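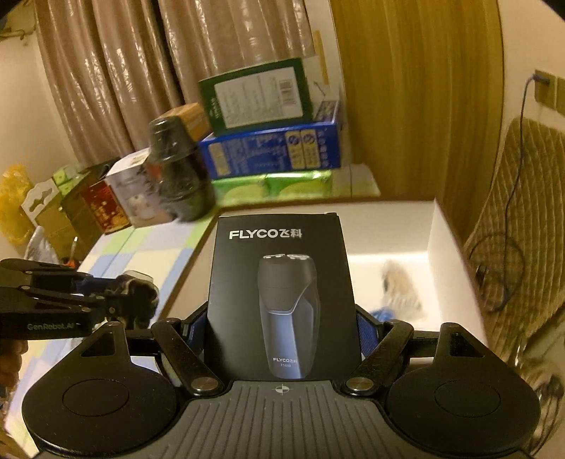
## 3.2 Printed cartons and the packing sequence

**Figure 4.** A retail carton held upright beside an open outer box. The printed face carries the brand name FLYCO飞科 near the top and a picture of a shaver with two rotary heads.

Printed retail cartons made up the largest single group in the Restelmont set, with 631 of the 2495 items. They were treated separately from bags, tubs and unwrapped goods, as their flat sides allow them to be stacked and their printing gives each one an obvious front and top. The carton in Figure 4 is typical in this respect: both the brand name and the pictured shaver make the upright position clear.

Three ways of placing a carton were recorded. In the first, it stood on its base with the printed front facing a side wall of the outer box. In the second, it lay on its back with the front uppermost. In the third, it was placed on a long edge, usually to fill a gap. Changes made after the carton had been released were logged as corrections and did not alter the original code.

Packers at the Serska site favoured the upright position when the outer box was empty or nearly so. Once other goods were inside, laying flat became more common, and the order of packing had a stronger effect than the size of the carton. At Orkberg the two positions were used about equally. We attribute part of this difference to the outer boxes, which were deeper at Serska and allowed the flaps to close over a standing carton.

Edge placement was rare at both sites (66 cases) and occurred mainly in the last third of a packing run. Corrections were recorded for 102 cartons. Most involved turning the printed front to face upwards, even though the written instructions made no mention of the direction of the print. The same habit was noted in the earlier Moges trial, where plain brown cartons of similar size were seldom turned once placed.

Cartons with pictures on more than one face were coded by the face bearing the larger picture. Where two faces were identical, the code for direction was left blank and the item was kept only in the counts for position. Sleeves and shrink-wrapped pairs are dealt with in Section 3.3.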